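Subject: Re: [teleop-users] Hand guiding or remote control for the kitchen tasks?
Date: August 2025

Hello all,

thank you for the long message, it came at a good time. We had the same discussion in our group at Nitinstead before the summer and I can tell how we decided. I put my answers between your paragraphs.

> We are preparing to collect demonstrations for a set of kitchen
> tasks (put the object in the bowl, move the mug to the side). Until
> now we always held the arm and moved it by hand, with the replay
> done afterwards. The new students prefer remote control with the
> Plorkano handle. Is it worth to change in the middle of a project?

For us it was worth it, but I would not mix the two in the same training set, at least not without a label for each episode. When you push the arm with your hands, your own body is in the camera view, and you must replay the motion to get clean pictures. In the replay the object does not always move the same way as the first time. We lost 297 episodes in June for this reason and had to record them again.

With the handle there is no replay. The operator sees the same camera picture that the policy will see later, and this teaches the operator not to use information which the policy does not have. I think this is the strongest argument for it.

The weak point is feeling. By hand you notice at once when the fingers touch the counter. With the handle you notice late, and new people press too hard. We now ask everyone to practice in simulation for 40 episodes before their first recording on the real arm, and these are always deleted.

> How do you handle the operators who are much faster than the others?
> Our best person finishes in half of the time and I am afraid that
> the policy gets confused.

We had this too. We tried to slow down the fast ones with a limit on the speed of the arm, and they did not like it. Now we leave the speed free and cut the waiting parts at the start and at the end of each episode. The script is in the Nouri tools, in the folder for preprocessing. It also removes pauses in the middle, but please be careful with this option – a short stop before closing the gripper is often useful and should stay.

What made more difference was a written rule for the approach. Fingers straight down, stop above the object, then lower. Before the rule each person came from a different side and the data looked like five different tasks.

> And how many demonstrations do you take per task?

The simulated kitchen set has 1465 episodes now, over all tasks. For a new task we begin with up to 200 and look at the failures before we record more. The small objects close to the wall need more than the rest, because the wrist has little room there and people tend to tilt it. 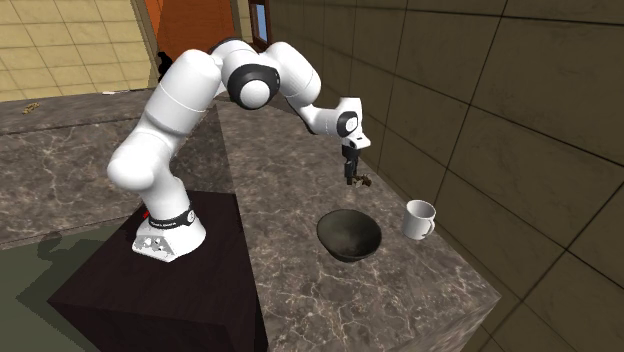

Should the operator correct a mistake during the episode, or stop and start again?

Let them correct it, if the object is still on the counter and can be reached. The policy will make the same kind of mistake and it needs to have seen a way back. If the object has fallen to the floor, stop and mark the episode as failed, but keep the file.

One more thing about the handle. The version from Plulby has a different direction for the wrist rotation than the older one. If you have both in the lab, check the sign in the config file before each session. We did not, and one afternoon of data is mirrored in the last joint.

I can send our rule sheet for operators if it is of interest. It is two pages and the English is not perfect, but the students understand it.

Best regards from Nitinstead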